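The Coat

Ruth Rowbotham had to be out of the flat by four o'clock, and at 9 in the morning she had still not decided about the coat.

Everything else was easy. The plates went to the woman downstairs. The books went into boxes, and the boxes went into the hall, where Derek Wragg would collect them with his van. He had a van because he sold mattresses for a firm called Fuvine, and he had said on the telephone that he could give her one afternoon but not two.

She had lived in Haworth Street for 16 years. In the first three of them her mother had lived there also, in the small bedroom at the back, and it was this room that Ruth had left to the end. She told herself it was because the light was better after breakfast. She opened the door and looked at the bed, which she had made the evening before without knowing why. One does not make a bed that will be taken apart the next day.

The sheet was the pink one with the writing on it. Her mother had bought it at the market in Drusach, the last summer they went, and she had believed for a long time that the writing was a poem. She put on her glasses and tried to read it from the pillow down to the feet, turning her head when the lines turned. "It begins again always in the same place," she said finally. She was a little offended, but she kept the sheet.

Ruth took the coat out of the wardrobe and put it on the bed. It was light brown and quilted, and it had been made for a much colder country than this one. She folded the sleeves in, then she folded the whole coat over, and pressed it with both hands. The air came out slowly. When she lifted her hands, the air went back in.
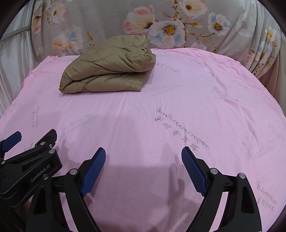
She sat down on the chair by the window and thought about Noltness.

In Noltness the snow began in October. Her mother had worn the coat to the ferry each morning, and at the ferry she met the other women from the cannery, and all of them had such coats, so that from the hill they looked like a row of loaves. Ruth was 7 then. She watched from the kitchen and tried to guess which loaf was her mother. Usually she guessed wrong, but she waved to that one anyway.

When they moved south the coat came with them, and there was no weather for it. Her mother wore it only once, in January, when the heating was broken. She sat in it at the table and ate soup, very straight, like a guest.

The bell rang at half past two. Derek was early, and he had brought tape.

"Is this all?" he asked in the hall.

"There is the back room."

He went in before her. He was a large man, but he walked softly in other people's bedrooms – perhaps it was from his work. He looked at the mattress first, as she had expected.

"That one is still good," he said. "You should turn it more often."

"You can have it."

"And the coat?"

"I don't know about the coat."

He picked it up by its fold, with one arm under it, the way you carry a sleeping cat. He seemed surprised that it weighed so little. Then he put his free hand into the pocket, which Ruth herself had never done, and took out a ferry ticket. It was soft as cloth. The price on it was in the old money, and one corner was torn off.

"She didn't use the return," Derek said.

Ruth took the ticket from him and held it near the window. She could read the name of the harbour and the hour, but the day had been rubbed away.

"We went by train, in the end," she said. "My uncle came for us. I had forgotten that."

Derek waited. Down in the street somebody was trying to start a car. After a moment he laid the coat over her arm and began to pull the duvet from the bed, with all its big white flowers, and he folded it against his chest.

"Boxes first," he said. "Then the mattress. You hold the door."

She put on the coat, because she needed both hands, and went to hold the door.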